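Ritberg Wellness Studio Adds Workplace Meditation

Ritberg Wellness Studio will open its workplace meditation program to employers in Grernon this October. Each course pairs two guided sessions a week with home practice.

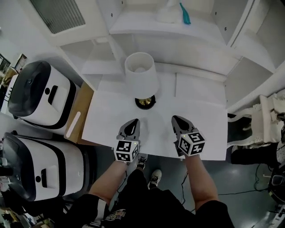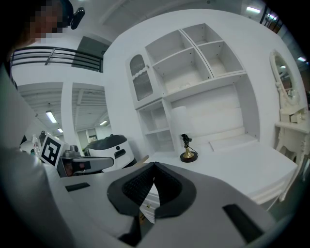
"Staff asked for quiet time they could keep to," said Melina Triantafyllou, program director. The studio has set aside 200 places – beginners are welcome. Group bookings are handled by Kalkidan Worku at the front desk.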